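How to keep a shared table fit to be seen, using a tray, a cloth and some flowers

Filed under: Rooms, Tables, Losing Battles
Written by Nayara Arruda

Every shared room has one table where things land. Keys, chargers, the packaging from something that was opened in a hurry, a mug that belongs to a person who left in October. I've looked after a good few of these tables by now and have tried signs, labels, and a strongly worded laminated card, which ended up under a wobbly leg. What follows is the method I've settled on. It takes a quarter of an hour to set up and a minute or two a day after that, and you can do it in a big plain room where the walls are giving you no help whatsoever.

What you need

A tray with a lip. Pale outside and darker inside is a good combination, as the outside goes with the room and the inside forgives you.
One cloth, dark grey.
One small pot of flowers, in the brightest colour you can stand.
A box with a lid, about the size of your patience.
A bag for rubbish.
A cable tie or a bit of old ribbon.

You don't need a matching set. I once spent an entire evening looking at a desk range from a firm called Stokus, which had a little dish for paper clips and another little dish whose purpose was left to the buyer. A kitchen tray did the job.

Step 1. Take everything off

Everything, including the things you think are staying. Put it all on the floor or on a chair and wipe the bare top. You'll be tempted to wipe round things. Everyone wipes round things, and in time you get a table with a map on it.

If the top is wood, go along the grain with the cloth wrung out hard, then again with a dry one. Don't pour anything on it.

Step 2. Sort the heap

Three lots: things people use at this table, things that live somewhere else, and rubbish. Packaging is rubbish. I know the box is a nice box. Nithin Thomas, with whom I shared a table for two years, kept the packaging of every object he had ever bought in case he needed to send it back, and had a kettle box older than the kettle.

Small white bits of packaging are the worst of it, as they look clean and therefore get a pass for weeks. Be firm.

Anything you can't identify goes in the lidded box. Write the month on a scrap of paper and drop it in too. When that month comes round again, whatever is still in there can go.

Step 3. Place the tray

Put it at one end of the table, square to the edge. The middle is for working on. If the tray is in the middle people will move it to make space, and once a tray has been moved it'll be moved again until it's on the floor by the door with a plant pot in it.

On a long narrow top I leave 100 mm between the tray and the edge. On a proper deep one, 800 mm or more from front to back, you can afford to push it further in and have room for your elbows in front.

Step 4. Put the cloth in the tray

In the tray, at one end of it. I used to fold mine in thirds with the hem tucked under. It lasted until the first spill, at which point somebody grabbed it, used it and put it back as a lump, and I went and folded it again like a hotel. These days I let the lump be. A crumpled cloth in a tray looks like a cloth that gets used. A crumpled cloth on the bare table looks like a cry for help. The lip is doing all the work here, and it charges nothing.

Wash it more often than you want to. Have a second one so there's no gap.

Step 5. Put the flowers behind the tray

Behind, towards the back, where they won't be knocked by sleeves. A small square pot is steadier than a round one and sits nicely parallel to things, which pleases a certain kind of person (hello). Keep it low. People have to be able to talk over it.

Yellow is my choice for a white room. I tried white flowers in a white pot against a white wall and Rekha Iyer asked me when the plant was coming.

The table with its tray and yellow flowers, then the wall and ceiling lights:

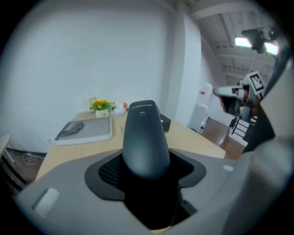
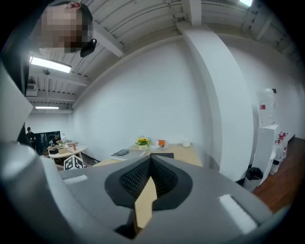
Step 6. Decide about the bottle

There'll be a bottle. There is always a bottle, and it's always next to the flowers, as if the two had been introduced. You have a choice. Either the bottle has a place, in which case it stands at the back beside the pot and you can stop thinking about it, or it has no place and goes to the sink every evening. I've done it both ways. What doesn't work is being cross with it in principle and leaving it there.

Clear plastic is kinder than coloured in this respect, since the eye slides off it. If you're watering a real plant, keep the bottle for that and write on it in marker so it isn't drunk from. Or don't, and learn who reads labels.

Step 7. Deal with the cables

A table can be immaculate on top and look like the back of a television underneath. Get down on the floor. Unplug what's not in use, straighten whatever's left, and loop the slack into a figure of eight about as long as your forearm. Tie it once in the middle. Don't wind it tight round your hand like a lasso, as it'll remember that shape for ever and spring out at visitors.

White cable on a pale floor is easily missed by the person tidying and just as easily found by the person walking. If it must cross a gap where feet go, tape it flat along its whole length. If it needn't cross, run it along the skirting. A dark strip of skirting gives you a lovely straight line to follow and will also show you precisely how crooked you've got it.

I put the tied bundle at the back leg of the table. Mireille Lefèvre hangs hers from a hook under the top, and hers looks better, and I'm told the hooks stay up.

Step 8. Look at it under the real lights

By this I mean whatever is on when the room is in use. Strip lights on a white ceiling are not romantic. They flatten everything and they pick out every smear on a tabletop, provided you stand at the correct miserable angle. So stand at it. Crouch at the end of the table, with your eye level with the surface, and look along the top towards the brightest light. The bits you missed will announce themselves.

This is also when you find out whether the flowers are strong enough. A colour that looked cheerful by the window can turn to porridge under a tube. If so, go brighter, or move the pot until it has plain wall behind it. A big blank wall is a bore to sit opposite but it's a generous background, and even a very small pot looks deliberate in front of it.

Step 9. The daily minute

At the end of the day, say 6 o'clock:

Clear the middle.
Cloth back in the tray.
Rubbish in the bag.
Bottle to wherever you decided in step 6.
Look under the table, sigh if necessary.

Leave the tray alone otherwise. If you empty it out and arrange it every night you'll begin to resent it, and from there it's a short walk to laminating something.

Things that go wrong

The tray fills up. It will. The tray's limit is its lip: if anything sticks up so high that you can't see the cloth, empty the whole lot out and go back to step 2. Don't buy a larger tray. I did, and got a larger heap.

Someone adds a second tray. Thank them and take it home.

The flowers die. Potted ones mostly go from too much water, usually from several well-meaning people each giving it a splash. Name one waterer. If the waterer is you and they died anyway, artificial ones are much better than they were and I'll say nothing.

Small black boxes appear. Adaptors, cases, a thing that came with another thing. One is allowed on the table if it's plugged in or about to be. The rest go in the lidded box with the scrap of paper.

Marks in the wood. Try a barely damp cloth first, then a dab of mild soap, then a place mat.

Next month I'm doing chairs, and why there is always one that has drifted off to the wall by itself. If you've a method for felt pads that stay on past the first week, please write in, as I've now got a drawer of the other sort.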